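Workshop notebook, Imthorpe: the tipping job
18th October 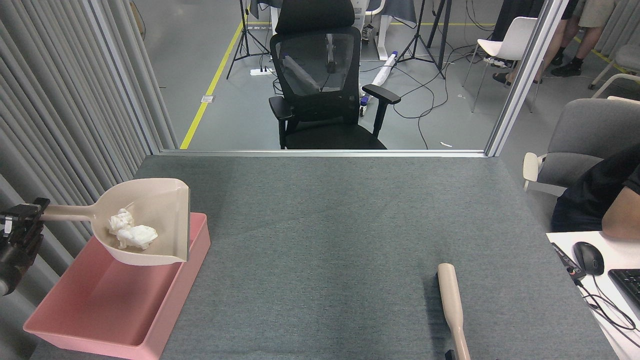
2 min read

Back on the Genness arms tonight, and I'm happy to say we've moved on from picking things up to emptying them out, which I have been looking forward to for weeks! Dustpan in the left gripper, held by the handle, paper in the scoop, pink tray underneath. A matching handle, likely the brush's, is down at the other gripper.

Eino Juntunen thinks I'm tipping far too slowly. He may be right (he usually is about wrists), but crumpled tissue clings to the back of the scoop more than you'd think, and I would sooner creep up on it. I've set the tilt to go in steps with a pause of 15 between them, whatever the units are in Rinine, must look that up.

Grip force is at 50 for now. The handle is smooth and rather long, so the pan wants to swing if we hold it too near the end. Aoi Sekiguchi suggested a strip of rubber inside the fingers, and has a bit left over from the Guerra build.

To do: save tonight's settings under 318, and try the brush arm at half speed before November. Eino has my small hex keys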